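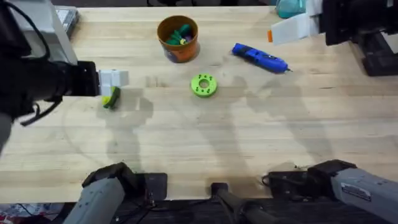

Looking after a bare wooden worktop

Pale wood shows everything, so it pays to have a routine. Wipe the top down each evening with a cloth wrung out in warm water and a drop of washing-up liquid, then go over it with a dry one. Always work along the grain.

Rings from mugs usually lift if you rub them with half a lemon and a little salt. Leave it five minutes and rinse. Ink is harder, and you may have to sand it.

For sanding, start with 120 grit and finish with 240. Do the whole top - a patch done by itself will stay lighter for months. A top the size of ours takes about 60 minutes by hand.

Oil it twice a year, more often near the sink. Put on a thin coat, wait twenty minutes and wipe off whatever hasn't soaked in. Lay used rags flat outdoors to dry, as oily rags in a heap can catch fire.

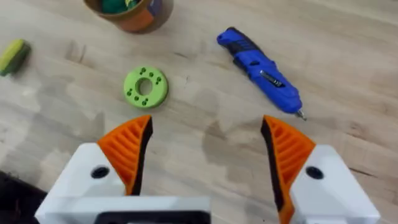

A reader in Lallico wrote to say that two thin coats a day apart had lasted far better for her than one thick one, which stayed sticky until November. She also keeps a spare offcut and tries every new oil on that first.

Small dents can be steamed out. Lay a damp cloth over the dent and touch it with a warm iron for a few seconds, then let the wood dry overnight before you oil it.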